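# Bin cell stoppages: frequently asked questions

Maintained by Rachid Erraji for everyone who shares the Fombridge cell. Please read it before you ring me.

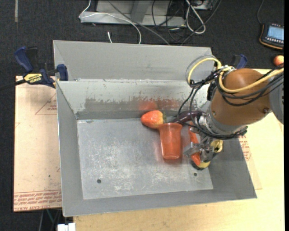
*The Fombridge cell: arm in the bin, cables over the wrist, clamp on the corner.*

## Why does the arm keep stopping?

In October we logged 385 picks and 11 protective stops. A protective stop means the controller felt a force it didn't expect and decided it would sooner not continue. Of the 11, eight were the same fault – a cable drawn tight at the wrist as the arm reached for something near the back wall.

## And the other three?

Two were fingers meeting the bin floor at an unreasonable speed. The third was me leaning on the tabletop with a coffee.

## What exactly goes wrong with the cables?

The thin black ones hang in loose curves between the arm and whatever we're trying to pick up. Slack is good, as the wrist needs it to rotate. Too much slack and a loop gets between the fingers and the object, at which point the gripper very competently picks up its own wiring. It did this at pick 83 and reported a success.

## Is that dangerous?

To you, not very. To the connectors, yes. A pulled connector can drop the gripper signal while the arm carries on, so the software believes it is holding an eggplant and behaves accordingly. If the gripper status freezes, hit the emergency stop and don't wait to see where the imaginary eggplant is going.

## Can I reach in and move a cable while it's paused?

No. Paused is a state of mind. A paused program can be resumed by anyone with access to the controls, including someone trying to be helpful. Press the emergency stop, keep the pendant with you, then reach in.

## Why is the bin clamped down?

The Garrido trial ran without clamps. The arm pressed a plastic carrot against the side wall, the bin slid, and every pick after that was off by the same amount. We spent an afternoon recalibrating a camera that had nothing wrong with it. Check that the clamps are tight at the start of each shift. If you bump one, stop and redo the bin corner check, even if it looks fine.

## Why does it miss things along the back wall?

The metal is shiny and our objects are colourful. Put something red near the wall and you get a red glow on the metal too, and the detector has on occasion gone for the glow. The translucent cup is the worst offender. Nisik, who supply the vision software, call this "a known behaviour", and I suppose we all know about it now.

## What do I do after a stop?

1. Emergency stop in, pendant in your hand.
2. Look at the wrist before you touch anything, and write down which cable is tight or caught.
3. Free it by hand. Don't jog the arm to "unwind" it.
4. Check each connector is seated.
5. Release, home at slow speed, and watch the first pick all the way through.
6. Fill in the log. "Robot was weird" is not an entry.

## Something fell on the floor. Do I care?

Only if you plan to walk there. Leave it until the arm is stopped, then pick it up and note it as a drop.

## When will this be fixed properly?

A Zilell cable sleeve is on order. Until it's fitted, speed stays capped for anything near the back wall, and please don't add more tape.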